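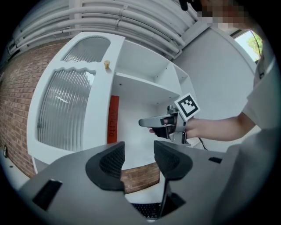 What should you check first when a hand-held gripper starts reporting the wrong opening width?

Check the play in the finger slides before you touch the calibration. Loose slides give a different reading every time you close the fingers, and a new calibration will only hide it for an hour or two.

I'm putting that at the top for the people who only read the first screen of these (hi, I'm one of you!). The long version is underneath, with the original message quoted so it makes sense in the archive.

On Wednesday, Godfrey Mosoti wrote:
> Hello all,
> We run a left and right pair of Mavromatis hand-helds at the
> Nundov bench, mostly opening cabinets and moving things on and
> off shelves. The right one has started to drift. Fully closed it
> used to read zero and now it reads anything up to 2 mm, and it
> isn't the same number twice. I have redone the width calibration
> over and over. It looks fine, I go for lunch, it's off again.
> The left one behaves. Same firmware, same pads, same age.
> Also, the marker above the right wrist loses tracking when the
> operator reaches into something deep. Is that related, or do I
> have two problems?
> Godfrey

Hi Godfrey,

You have two problems, sorry. But they're both cheap ones, and I've had each of them on our own pair, so let me just tell you what I did.

Drift first. Take the right gripper off its cable and hold it with the fingers pointing up. Close it gently, then try to rock one finger plate against the other with your thumb. On a good one you feel next to nothing. On ours I could feel a little tick, and once you've felt it you'll never miss it again. It came from the slide carriage screws, which had backed out maybe a quarter turn. Snug them up a bit at a time, going side to side, and run the fingers through their full travel after every pass. If the motion goes gritty you've gone too far — back off and start over. I did mine in one go the first time, got a lovely stiff gripper that wore out my forearm before the morning was over, and had to do the whole thing again.

I use a small dab of removable threadlocker on those screws now. Keep it well away from the rail. Ask me how I know!

Then look at the pads. You say they're the same on both sides, but check how they're seated and whether they're clean. The textured face picks up fluff and bits of tape adhesive, and a flake of something between the tips is plenty to keep "closed" from being closed. I wipe ours with a lint-free cloth and a little isopropyl, let them dry, and squeeze a strip of printer paper between them. It should drag evenly from one end of the pad to the other. If it only grabs at the tip, the pad is sitting crooked in its mount and wants to come off and go back on. Replace pads in pairs, always. We get ours from Clelero and I keep a spare set in the drawer with the hex keys.

Only after all that would I recalibrate. Let it sit powered up for a while first (I give it the length of a coffee), then do the closed and open positions five times each and throw out the first. Write the numbers down somewhere that isn't the laptop. We have a paper notebook on a string and it has saved us more than once. Our right one had closed and opened for nearly 90 hours when the ticking started, so I now check the screws at half that, and I do the left on the same day even if it feels perfect.

Now the marker. Have a look at whether the plate is flat and tight. Ours had bowed a hair from being set down on its face, and it dropped out at steep angles long before it should have. New print, new backing, problem mostly gone. Matte paper, please, and leave the whole white border on, even if it's tempting to trim it so it stops catching on things. If you still lose it inside deep compartments, that may simply be the arm or the cabinet side getting in the way, and then it's a question of how people stand and reach. I ask ours to turn the wrist before going in. It feels silly for a day and then they stop noticing.

One more place to look is the cable. Leave a loose loop below the wrist and tie it off so that the tug lands on the bracket and not on the connector. I chased a "calibration" fault for most of November that was a half-seated plug. I'm still a bit embarrassed about it.

Oh, and check your logging buffer if you've left it at 64. The folks at Flidovmont told me to raise it when we went to a pair, and the odd jumps in our width trace went away that afternoon. That won't explain your 2 mm, but it makes the plots much easier to read while you're hunting.

Could you post a closed-position trace from before and after you tighten the screws? I'd love to see whether yours creeps or hops. Ours hopped.

Good luck with it, and go easy on those screws.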